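Protokoll der Sitzung der Arbeitsgemeinschaft Robotik

Projekt: Aufräumen im Wohnbereich (Arbeitstitel „Kestik“)
Ort: Schulzentrum Hellholm, Werkraum 2
Beginn: 15:40 Uhr, Ende: 17:05 Uhr
Leitung und Protokoll: Darmawan Liem
Anwesend: Mitglieder der Gruppen Greifen, Daten und Fahrwerk; entschuldigt: Gruppe Gehäuse

TOP 1 Genehmigung des Protokolls
Das Protokoll der vorigen Sitzung wird mit einer Änderung genehmigt. Unter TOP 4 ist „Fahrwerk“ durch „Greifarm“ zu ersetzen.

TOP 2 Stand der Aufnahmen
Die Gruppe Daten berichtet über die Vorführaufnahmen, mit denen das Modell für die Aufgabe „Gegenstände vom Boden in einen Korb räumen“ trainiert werden soll. Bislang liegen 251 Durchgänge vor, davon sind 143 geprüft und freigegeben. Die übrigen Durchgänge werden bis zur nächsten Sitzung gesichtet. Für den Wettbewerb in Tramlow strebt die Arbeitsgemeinschaft etwa 2000 Einzelgriffe an. Ein Durchgang umfasst in der Regel mehrere Griffe und wird entsprechend verrechnet.

Zur Veranschaulichung wird ein Standbild aus der Aufgabe „Snacks“ besprochen. Die Gruppe Greifen weist auf die unterschiedlichen Formen hin: Neben flachen Tüten und Päckchen liegen rote Trinkbeutel mit Ausguss und ein runder Nudelbecher auf dem Teppich. Für den Becher ist nach Ansicht der Gruppe eine größere Öffnungsweite vorzusehen als für die übrigen Teile. 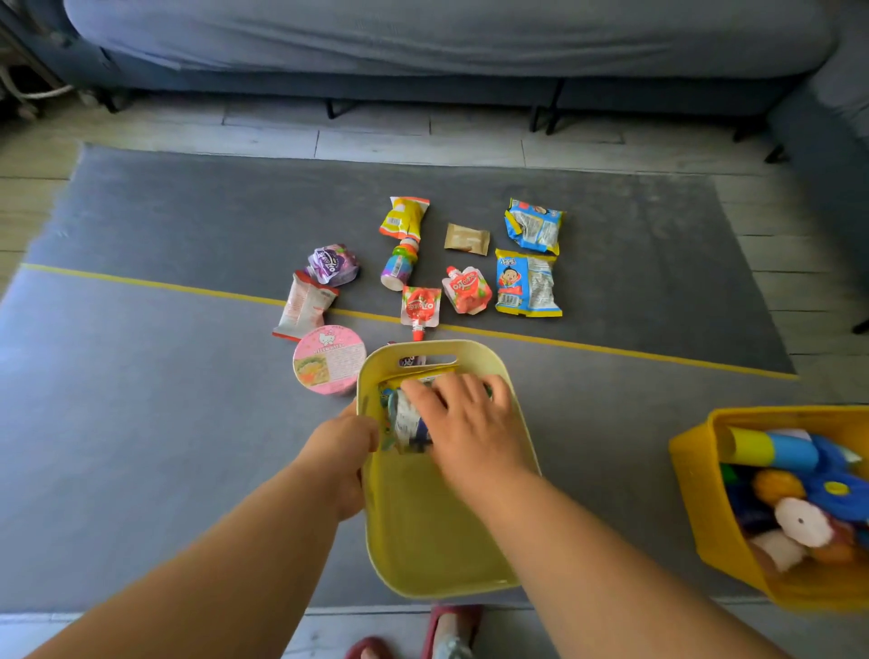

Abb. 1: Aufgabe „Snacks“, Einräumen in den hellgelben Korb. Rechts unten der Behälter mit Spielzeug.

Es wird erörtert, ob zerknitterte Verpackungen eine eigene Klasse erhalten sollen. Die Gruppe Daten spricht sich dagegen aus, da die Beschriftung der bereits freigegebenen Durchgänge sonst zu wiederholen wäre. Die Gruppe Greifen hält eine Unterscheidung für erforderlich, weil der Zweifingergreifer an weichen Tüten in den Vorversuchen wiederholt abgerutscht sei.
Beschluss: Die Klasse „Tüte“ bleibt vorerst ungeteilt. Die Frage wird nach dem ersten Trainingslauf erneut aufgerufen. (einstimmig, eine Enthaltung)

Ferner wird festgestellt, dass Korb und Spielzeugbehälter beide gelb sind und sich im Farbton nur begrenzt unterscheiden. Die Zielerkennung ist daher nicht allein über die Farbe vorzunehmen. Die Gruppe Daten ergänzt die Beschriftung um das Merkmal „Zielbehälter ja/nein“.

TOP 3 Greifer
Die von der Firma Harahap überlassenen Fingerauflagen aus Silikon sind eingetroffen. Die Montage erfolgt durch die Gruppe Greifen. Der alte Satz verbleibt im Schrank und wird nicht entsorgt.

TOP 4 Wettbewerb Tramlow
Die Anmeldung ist im September einzureichen. Die Projektbeschreibung darf 30 Zeilen nicht überschreiten; der vorliegende Entwurf ist zu kürzen. Die Einverständniserklärungen der Eltern sind noch nicht vollständig und werden bei der Leitung gesammelt.

TOP 5 Verschiedenes
Der Schlüssel zum Werkraum ist nach jeder Nutzung im Sekretariat abzugeben. Die Ladegeräte sind künftig mit dem Namen der Gruppe zu kennzeichnen.

Aufgaben
Sichtung der offenen Durchgänge: Gruppe Daten
Montage der Fingerauflagen: Gruppe Greifen
Kürzung der Projektbeschreibung: D. Liem

Für die Richtigkeit: Darmawan Liem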